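Speaker notes – "The Kitchen Before Breakfast: Keeping House in a Small Home"
Evening talk, Stirley Community Library, 7:30 start

Slide 1 – title
Let people settle. The chairs in the reading room scrape terribly, so wait for the last of it. Say good evening, thank the library for having me back, and mention that the tea at the side table is for everyone and they should get up for it whenever they like. I won't be offended, I'd do the same.

Slide 2 – where I started
My first apartment was over the bakery in Hinda, and it had a kitchen you could cross in 2 steps. Tell the story of the oven door that couldn't open all the way unless you took the drawer out of the cabinet across from it. I lived there three years and I baked more in that kitchen than in any I've had since (pause here, people usually laugh and start telling their neighbor about their own oven).

What I want them to take from this is that a small room makes you decide things. You can't put off deciding where the flour goes.

Slide 3 – the morning reset
Explain the habit. Before anybody eats, clear the sink, wipe the counters, fill the water, open the window. It takes me 12 minutes on a good day and longer in winter when I'm slow. I learned it from my landlady at Skjelbred, the summer I worked in the boarding house kitchen there, and she did it in her slippers with the radio on.

Don't rush this part! Last time I hurried through it and then got asked about it at the end by four different people, all very kindly.

Slide 4 – drawers
Ask for hands: who has a drawer they don't open when company is over? Mine is the second one down. It had birthday candles, a bicycle key and the manual for a blender I gave away. Tell them to empty one drawer a week, on a towel on the floor, and put back only what they could name with their eyes shut. If they get stuck, close the drawer and make supper. It will still be there in June.

Slide 5 – things that stay out
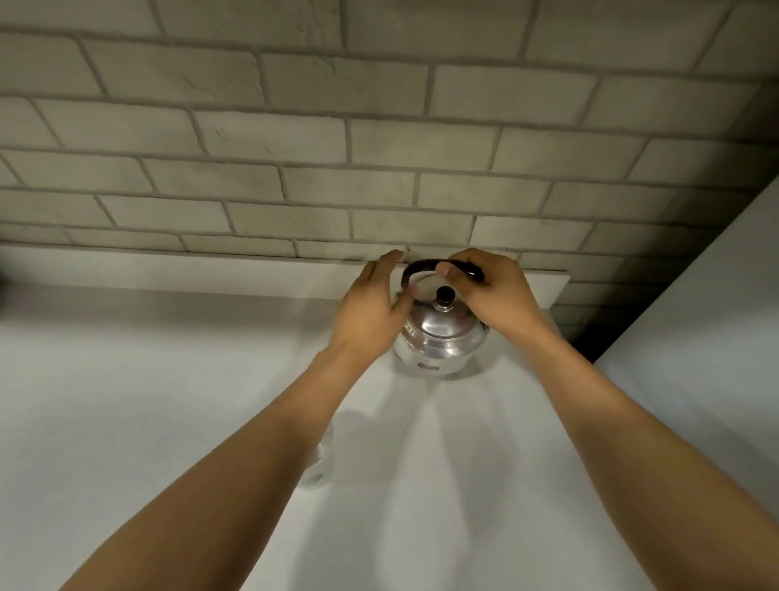
Adele Sisiria
Home columnist and speaker

I keep very little on the counter, and the kettle is the one thing I'll argue for. You reach for it too many times a day to be putting it away. Everything else has to earn its spot, and I move things off for a month before I decide – the toaster lost, the bread box came back.

If someone asks about white counters, say yes, they show every coffee ring, and I still like them. Baking soda and a damp cloth, and don't scrub in circles.

Slide 6 – sharing a small kitchen
Go gently on this one, there are always couples in the room. One person cooks, the other sits down or leaves. We tried a system with a chart on the refrigerator and it lasted 3 days. What worked was agreeing on who has the room before six o'clock and who has it after.

Slide 7 – questions
Handouts are on the table by the door, with the drawer list on the back. Repeat each question into the microphone for the people by the windows. If it's quiet, ask what they've got under the sink.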